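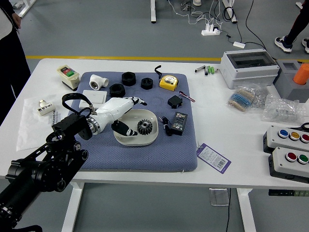
Diary > Skenthorpe > Robot Club

September 5, 2019

Print this entry | E-mail this entry

Gear day

I have been a student of engineering for two years and today I spent three hours of my one precious life on a gear. A black spur gear, hole in the middle, the size of a cookie you'd feel cheated by. The task is called Tray Pick. The hand goes to the white oval tray, takes the gear, lifts it, and puts it down on the mat. My niece can do this. She would then eat the gear, but the pick itself would score full marks.

We are team Jara. The name was picked in March by a vote I missed while I had the flu, and I have never found out what it means. The other team at our school is called Senbridge, which at least sounds like a company that would pay you. Senbridge has a two-finger gripper and picks up whatever it likes. We have a hand. It has a glossy white palm and fingers with black tips, and visitors always walk past Senbridge to look at ours, and then walk back to Senbridge to see something get picked up.

Araba Dramani had the laptop first, so I was on parts. Being on parts means you stand by the table and put the gear back in the tray. It also means you get told that you put it back wrong. I said a gear is round. She said it has teeth, and the teeth matter, and could I please turn it a little. I turned it a little. The hand came down, put its lowest finger into the tray like somebody checking bathwater, and pushed the gear up against the rim. Then it closed on nothing, very gracefully, and rose.

We did that until lunch.

The trouble is the tray. It's shallow, but it isn't shallow enough. To get under the gear the lower finger has to come in low, and when it comes in low it leans on the tray, and the tray slides on the mat. The mat is quilted and soft and was my idea. I argued for it in front of everyone. Parts would not bounce off the table, I said, and parts have not bounced off the table, and I'd like that written down somewhere, so here it is.

Araba wants to tape the tray down. The rules say no fixing objects to the work surface. She says tape isn't fixing, it's encouraging. I looked it up (rule 17) and it mentions tape by name, so somebody before us was also being encouraging.

After lunch I had the laptop and she was on parts, and I discovered that she does put the gear back better than I do. I kept this to myself. I changed the approach angle so the upper fingers stretch out over the gear first and the lower one follows. On the first go it knocked the gear out of the tray altogether. On the second it pinched the rim of the tray and picked up the tray, with the gear riding in it, like a waiter. Araba clapped. I asked if that counted and she read the scoring sheet twice with real hope in her face. It doesn't count.

Then it worked. I want to be calm about this. It worked one time, the gear came up between two fingers and stayed up, and I said a word that is not allowed in the lab, and reached for the keyboard to save the run, and saved it over the settings file. So we have a very nice log of a gear being lifted, and no idea what the numbers were that lifted it. The log is 3502 lines long and I read all of it on the bus. Around the part where it says "grasp ok" it does not say why.

Farovix, who lent the school the arm, want a weekly report. One page, what we tried, what we learned. I did the last one and I used the phrase "promising contact behavior," meaning that it had touched the thing. Araba is doing this one and asked me how to spell "waiter."

Other business. The rest of the mat is supposed to be the clutter round, where all the other stuff stays out and the hand has to find the gear in among it. At the moment that's the tee pipe, the wall switch plate, three hex nuts, the tape measure, the little switch box with its red and green buttons, and a display module that I'm fond of and don't want hit. The nuts are going to be murder. One of them stands up on its edge and I can already see it rolling. Araba says to think of the nuts as practice for the final, when they hand you a bag of parts you've never seen before. I said I would rather think of them as nuts.

I also got told off about the table. There is a bag of resistors at the back that neither team has a use for, plus other bags, plus two AA batteries, and the sign on the wall says tables are to be cleared at the end of the session. Senbridge clear theirs. Theirs takes a minute, they've got a gripper and a box. I moved the resistors from one side of the enclosure to the other and felt I had made a start.

The regional round is at Skenthorpe again, in the sports hall, where the lights are orange and everything the camera thought was white turns out to be a peach. I raised this at the meeting. I was told to raise it again in a month.

Points so far, if today were the real thing: Senbridge 234, Jara nothing. Full marks for the whole course is 833, a number I would love to have explained to me. You get more for the clutter round than for Tray Pick, so in theory we could skip the gear completely and go straight to the harder thing we also can't do. Araba likes this plan. I'm going to sleep on it.

To do tomorrow:

Make a copy of the settings file. Make a copy of the copy.

Ask if a thinner mat is allowed, and ask it as though somebody else chose the thick one.

Try coming in from the far side of the tray, so if it slides, it slides toward the palm.

Write down the angle. On paper – in pen – before touching anything.

Find out what Jara means.

Araba just texted to say she has worked out the grasp numbers from the joint readings in the log, all but the wrist. She started at line one too. She thinks the wrist was turned a little more than we had it, and wants to know if I bumped the arm when I was on parts. I might have. I leaned over for the tape measure at some point. I'm going to tell her it was deliberate and see how far that gets me.

Print this entry | E-mail this entry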